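Looking after the Skoretti hand gripper – frequently asked questions

This page is for anyone who signs out a Skoretti from the Grosville workshop for fabric work. If your question isn't covered, ask Songül Yurt at the tool bench.

What should I check before I start?

Open and close the jaws a few times with nothing between them. Both fingers should move together and stop at the same point. Then look at the small screws along the top of the linkage. If one stands proud of its joint, don't use the tool until it has been tightened.

How far open should the fingers be as I come in toward the cloth?

Wide enough to leave a clear gap between the tips. Bring the tool in with the tips leading, and start closing once they are at the fabric.

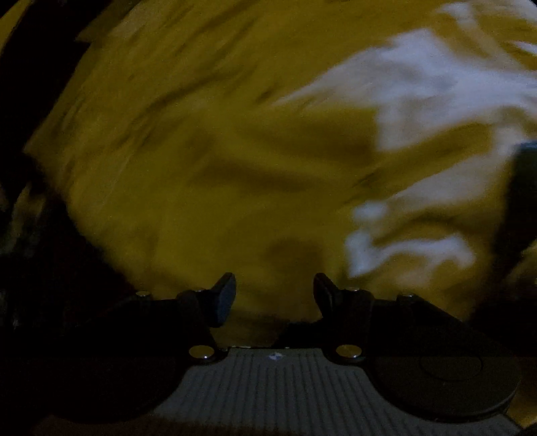
Fingers apart, with the cloth ahead of the tips.

Why does one finger close before the other?

Usually lint in the pivot. Brush it out dry and try again. If that doesn't help, check the larger silver fasteners on either side of the ribbed body. They should be snug, but the links still have to swing freely. Veikko Partanen keeps the right driver.

Can I oil the joints?

No. Oil marks cloth and holds lint. We use the dry lubricant in the Huteo tin, one small dab per joint, every 20 hours of use.

What does a good grip look like?

The pads meet on a narrow fold and the cloth stands up between them. If you keep getting a thick wad, open up, back off a little and take less.
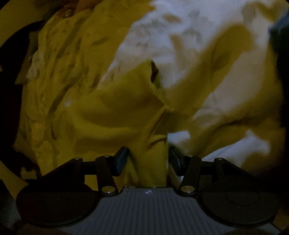 A narrow fold of mustard fabric held between the finger pads.

Do buttons damage the pads?

They can. Pick a spot with plain cloth when there is one. Check the pads for nicks at the end of the session and write down what you find.

When are the pads replaced?

When the faces are worn smooth or nicked. The last set did almost 19 hours on shirts before Iida Koivisto changed it in May. Always change both pads together – a new one against an old one grips unevenly.

Where do spare parts come from?

Huttunen supplies pads and screws. We keep 5 pairs of pads in the drawer under the bench. Tell Niilo Lahtinen when you take the second-to-last pair.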